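Monday, 2 pm - Truretti cell

Really happy with how the new bench rules are shaping up! Nhàn Lưu and I went through the draft line by line this morning and most of it survived. Speed cap stays at 200 mm/s whenever both arms share the middle of the table, and 280 only when one is parked. Voritz had wanted a single limit for everything, but two numbers are easy enough to remember and nicer to work with.

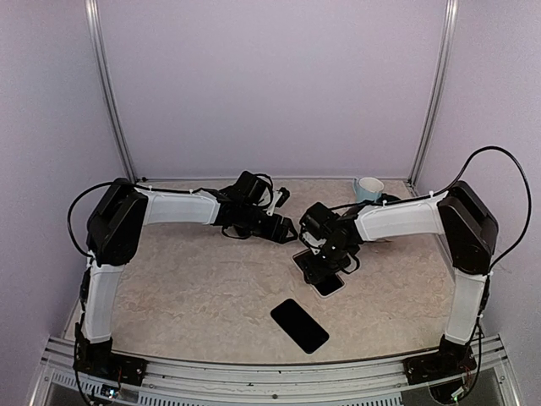
Next up is the cable check. Wiggle every connector by hand before power goes on, look at the ties along the upper links, and write your initials in the log even if it's all fine - a blank line tells the next person nothing. I'd love to get this down to one page so we can tape it up by the door.

Still to sort out:
Rule 9 (who can reset after a stop) is too vague, Nhàn to reword
Ask Idahosa how they label their e-stops, theirs were great
Colour for the keep-out tape, yellow or red?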